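From: Khalil Rizk
To: rarkow-toyshelf list
Subject: Re: [toyshelf] what do we do about the leftovers bin

On a bare evening in December, at 9:40 pm, Bae wrote:

> Hi all,
>
> I went through the shelf after the swap and we have 85 items with a
> proper bag and a label, which is a record for us. Then there is the
> stuff with no bag and no label. Last year it went in a box under the
> stairs and we found it again in spring with a sandwich.
>
> Can somebody please decide (a) what counts as a toy, (b) what we
> clean with what, and (c) whether single pieces get kept at all? I am
> not deciding. I decided last time and I still hear about the puzzles.
>
> Also the Urkia people want their crate back.
>
> Bae

Bae, all,

Nobody else has answered in four days so I am taking that as a landslide in my favor.

(a) A toy is anything a child under six would fight another child for. I know this lets in the egg timer. Fine, the egg timer is a toy. It has been borrowed 11 times, more than the wooden farm.

(b) Cleaning. Hard plastic gets warm water, dish soap and one of the mesh scrubbers. The green ones are better than the flat sponges for getting into wheels. Please don't use them on anything with a painted face. We have a doll who can tell you why, or could, when she had a mouth. Anything with batteries gets a damp cloth and a prayer. Rinse, then leave it on a towel overnight. A bag zipped up wet smells like a pond by the weekend, and 3 of last month's returns came back with a note saying so, one of them in verse.

(c) Single pieces. My proposal:

- Blocks always stay. There is no such thing as a block without a set, there are only blocks that haven't met the big tub yet.
- Vehicles stay if the wheels go round. If they don't, they go to Itar, who likes a project and has a drawer of axles.
- Play food stays if you can tell what it is. If two adults disagree it still stays, but it gets labeled "food."
- Puzzle pieces: Bae was right about the puzzles. I'm putting that in writing once.

The metal bin is the one to use for unlabeled things from now on. It's scuffed and stained along the back and no beauty, but it's big, it has sloping sides, and nothing hides in it. If it's more than half full, somebody has to sit down and sort. Current state of play:

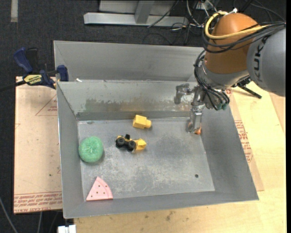 Leftovers bin: one digger or similar, one yellow block, one slice of pizza or watermelon (vote now), one green scrubber. The scrubber is not for lending.

I'd put the yellow block straight in the tub and the vehicle in bag 21, where the other construction things live, assuming bag 21 is back. If you have bag 21, you know who you are, and so does the sign-out sheet.

On the slice: it's pink with little dark dots, so I lean watermelon. My daughter says pizza and will not be moved. Under rule (c) it goes in as "food" either way.

Bae, tell Urkia they can have the crate whenever they like. It's by the side door with the lid on. The lid isn't theirs, so please keep hold of that when they come.

Khalil

--
toyshelf mailing list
To leave the list, send a blank message with "unsubscribe" in the subject line. Replying to everyone with the word "unsubscribe" does not work, as we have all now learned.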